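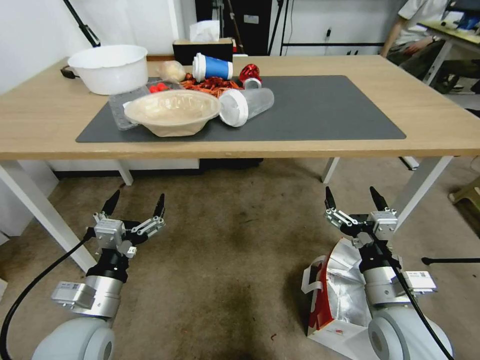 9/25/18

Anyone who has ever looked at the table after a big takeaway dinner and felt like going straight to bed may want to know that Netura has opened bookings for Diresum, its two-armed tidying robot, which until now could only be had by a handful of businesses that signed up in July. It's offered on hire or to buy outright, and the company is pitching it at lunchrooms, small offices and the sort of shared kitchen where the washing-up has a way of becoming somebody else's job.

Hire is $600 a month, with delivery and setup included, and the shortest term is nine months. The arms come as a matched pair with a two-fingered gripper on each, and there's a day of training for whoever will be looking after them (a patient colleague would be our suggestion!).

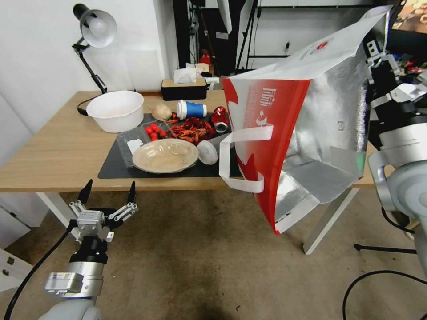

Netura has put a good deal of its effort into meals that arrive in a bag, as that's what most of the early customers asked for, and it's a harder job than it sounds when you think how many shapes of packaging come with one order. A foil-lined carrier is a floppy thing at the best of times, and here the right gripper has it by the top while the crayfish shells, the beige bowl and the tipped-over cups are still on the mat. We're rather fond of that kind of mess as a test, and we'd like to see more makers try their machines on a proper dinner and fewer of them on a single clean mug.

The service includes help choosing a table and a mat, and Netura will come back once during the hire to adjust things if your room has been rearranged.
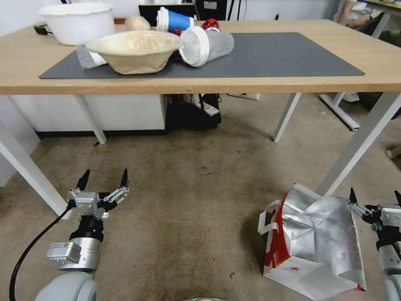 ## Buying and paying

Those who would sooner own the thing can buy the arms for $3,417 each, with the grippers fitted. A yearly care plan costs $2,238 and covers parts, call-outs and software updates, though you'll want to read the section on spills before you sign, as it's longer than you might expect. Flinance is handling payments by instalment, and Simões, the kitchen supply shop, will have a unit on its floor for people who'd like a good long look before making up their minds.
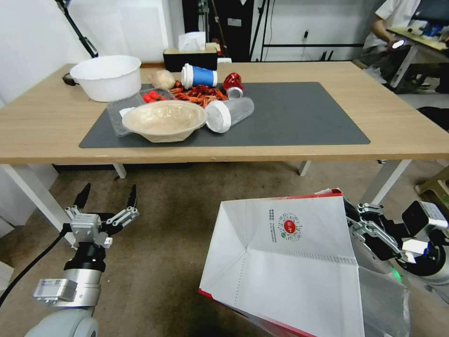 *Diresum at the table, with its right gripper closed on the rim of the bag.*

Bookings are taken through Netura or over the counter at Simões. Hire customers from the July group keep their current rate until their term runs out, and can add the care plan at any time.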